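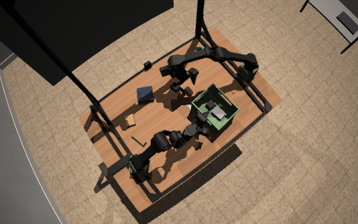
4.2 Concern and its gradations

Foreign ministries seldom say that they are angry. They are concerned, then deeply concerned, and in serious cases gravely concerned, at which point an ambassador may be invited in for a conversation without biscuits. Mallet and Pons coded 3191 public statements on cross-border disputes using the Siddiqui scale, which assigns each adverb a weight. We adopted their scheme, with one change: "disturbed" now ranks above "troubled", after a lengthy disagreement between the coders that neither wishes to revisit.

Of the full set, 1416 statements named a responsible government. The remainder deplored events in the passive voice, as though the shelling had organized itself.
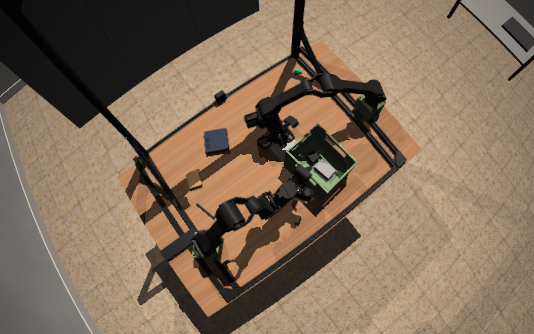 Naming was more common when the offender bought little from the speaker's country. We had expected some effect of trade, but perhaps not one so poorly disguised. Alliance membership softened the adverb by a full step on the scale, and 343 statements urged "all sides" to show restraint in disputes where only one side had troops across the border.

Timing mattered as well. Statements released after 4 p.m. on a Friday were shorter and favoured the word "dialogue". Huguette Mallet (personal communication) attributes this to drafting fatigue - a charitable reading, and one we could not test with the data available.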